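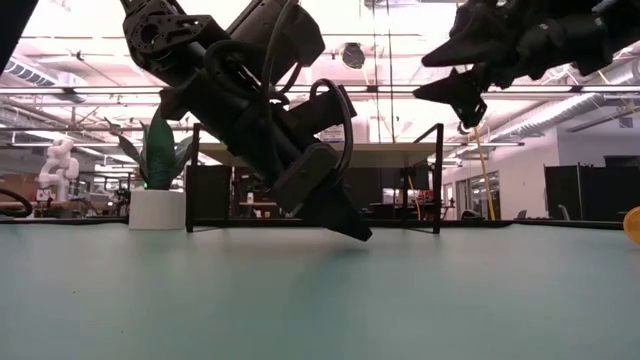
Teal tabletop, with the small stand and potted plant behind

From: Bernadette Oyelaran
To: Wedside manuscripts list
Subject: Re: Linel psalter, calendar leaves

Priya Lindgren wrote:
> The November page has two entries in a later hand, both in
> brown ink. Does anyone read the second as an obit? I also make
> the calendar one leaf short, but the binding is too tight to be
> sure. Dexter thinks the loss is after the litany instead.

Priya,

I read it as an obit. The first word is abbreviated with a stroke through the descender, and the same form occurs in the Jacquet hours, where the expansion is certain. The surname I can't make out. Iman may have better luck under raking light.

On the missing leaf, the collation in the old Sandidico sale catalogue gives the first quire as 10, wanting 2. If that is right, one of the losses falls in the calendar and the other before the Beatus page, and Dexter's gap after the litany is a separate matter.

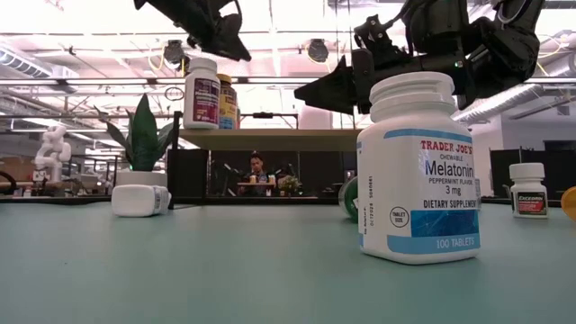
The catalogue is careless elsewhere, though. It counts the flyleaves twice and puts the litany before the canticles, so I would not rely on it without checking the sewing. Catchwords are no help in the first quire, as the lower margins were trimmed when the book was rebound.

Maxence has a working index of 3,000 calendar entries from northern books, sorted by feast and grading. If you send him your transcription, with the red entries marked, he can compare it. Please keep the original spellings.

Bernadette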